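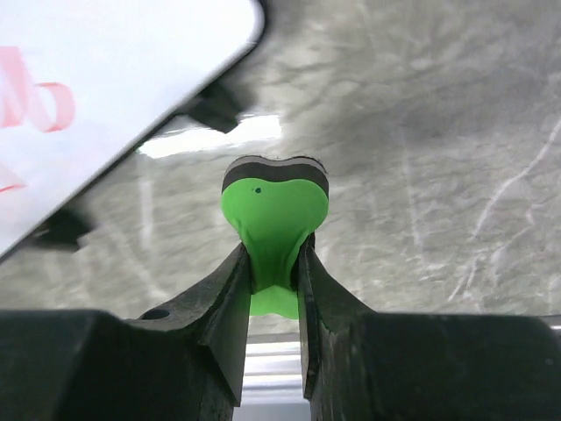 How long should the back cover description of a romance novel be?

Between 120 and 180 words suits most contemporary romances. Shorter copy tends to leave out one of the two main characters, and longer copy is often cut by online shops before the reader reaches the final line.

Preparing your cover description: guidance for Womley authors

This page applies to all romance titles submitted to Womley, including novellas and books in a series. The description should be sent with the finished manuscript. Please allow an hour or two for a first draft and leave it overnight before revising.

Before you start

Write down, in one sentence each, what your first main character wants, what your second main character wants, and what prevents them from being together. If the third sentence is difficult to write, return to the manuscript and find the chapter in which the difficulty is first stated aloud. The wording you need is often already there.

Step 1. Introduce the first character

Give a first name, an occupation or situation, and one fact that will matter to the plot. Surnames may be used but are seldom needed. Physical description should be left out unless the story depends on it.

Weak: Marian is a kind and hard-working woman who lives in a small town.
Better: Marian has promised the bank that the bakery at Planton will be in profit by November.

Step 2. Bring in the second character

The second character should arrive by the third sentence, and should cause a problem on arrival. Avoid introducing friends, parents or former partners at this point. A description that names more than two people is usually returned to the author for revision.

Step 3. State the conflict

Set out what each of them stands to lose. A misunderstanding that could be settled by a short conversation will not carry the description, even where it occupies several chapters of the book.

Step 4. Stop before the ending

Readers of romance expect a happy ending and do not need to be told of it. Close on the choice the characters face. A question may be used, but only one, and it should not be a question to which the answer is obvious.

Step 5. Check the opening line

Most online shops show only the first few lines until the reader chooses to see more. Read your opening sentence by itself. It should make sense without the title, the cover or the name of the series.

Series titles

Where a book belongs to a series, place the series name and number on a separate line at the end, for example: Rana Valley, Book 4. State whether the book can be read alone. Events from earlier books should not be given away.

Sending your description

Paste the text into the Stumon submission form without bold or italic type. Descriptions are read by an editor within 6 working days, and suggested changes are returned to the author for approval.

Last revised 14 September 2022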